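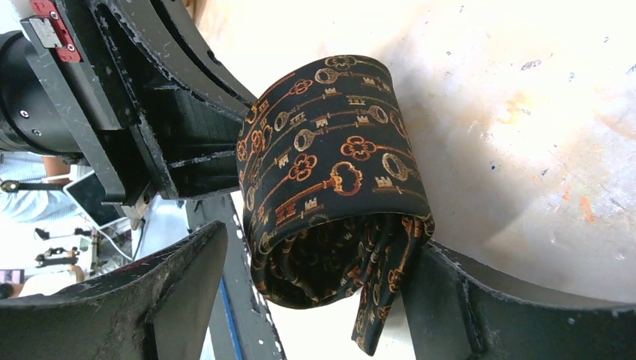 Kaj Stougaard owned 34 neckties and had not worn one since the Ruvgate Savings Bank let its managers go casual, a freedom they expressed by all buying the same vest.

The ties lived on a rack behind the bedroom door. Every time the door opened they swung out and slapped him, lightly, like a row of disappointed uncles. On Wednesday evening he took them down and laid them across the bed, and by the time his daughter called he had been standing over them long enough for his tea to get a skin.

"Roll them," said Ji. "Start at the narrow end, then they don't crease."

He had already rolled five from the wide end. He said he would bear it in mind.

The drawer he had cleared was meant to take 20, according to the man at Trundberg who sold him the dividers, and Kaj believed in dividers the way other people believe in fiber. So 14 had to go. The brown ones were easy. The one with the ducks had been a gift from a branch in the north, where they must have thought he liked ducks. He put it in the bag and took it out again and put it in the bag.

Then came the keys.

Black silk, gold keys, little castle towers in between. Gomis had given it to him the day he got the big office, with a card that read, For the man who opens doors. Gomis was later caught opening quite a few himself, mostly to the supply room, and left the bank with 18 boxes of toner in his garage. Kaj had worn the tie to the hearing. It was the only clean one – he had told everybody this at the time, and nobody had asked.

He rolled it. It came out fat and lopsided, with the thin end hanging from the bottom like something that wanted to be let out. He unrolled it and tried again, narrow end first, and got a neater roll that sprang open as soon as he put it down.

"Are you still there?" said Ji.

"I'm on the keys."

"Oh, keep the keys. You wore that to my graduation."

He had not. He had worn the green one, and could have proved it, there being a photograph in the hall with the green tie in it and a quantity of potato salad on the tie. But she sounded so sure, and it seemed a better thing for the keys to have been to than a hearing.

"So I did," he said.

He put it in the front compartment, tail and all, and took the green one out of the bag while he was at it. That made 21. The drawer would not close. He leaned on it with his hip and asked her how the new apartment was, and whether she had thought at all about dividers.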